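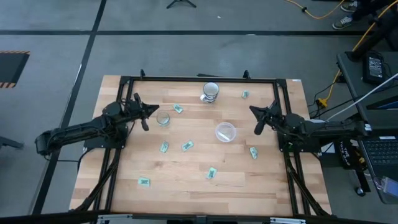
Butcher-block top, white cup on its side.

Kutudik Passport and Papers Folder
$24, in honey or dark tan

I made the first Kutudik for myself, the week I had to renew my passport and my mother's at the same time. Two application forms, two old books, birth certificates, photos, receipts, and all of it in a grocery bag (yes, really). The clerk was very patient with me!

So this folder has a slot for each thing they ask for at the window. Four passport pockets, a flat sleeve that takes up to 60 sheets without folding, and a little clear envelope for photos so the corners don't get bent. The zipper goes around three sides. It weighs 88 grams empty and it slides into a normal backpack.

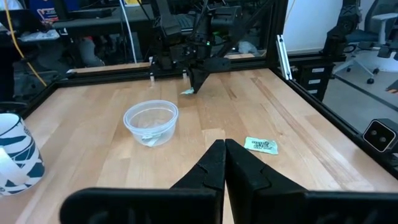 Color is what people email me about most, so let me try to help. Honey is the lighter one and dark tan is a good bit deeper, with a warm tone to it. Look at the wooden tabletop here, with the long narrow strips: honey is close to the pale wood, and dark tan is more like those few darker streaks on the right side. Screens vary, so if you're stuck between the two, write to me and I'll mail you a swatch.

The older Vakunum sleeves still fit inside, but the Borbély card holder is too thick, sorry.

Orders go out from Skalville within two business days. Please check the passport office's own list before your appointment, they do change it, and I can't keep up with every country!

Wondimu Gebremichael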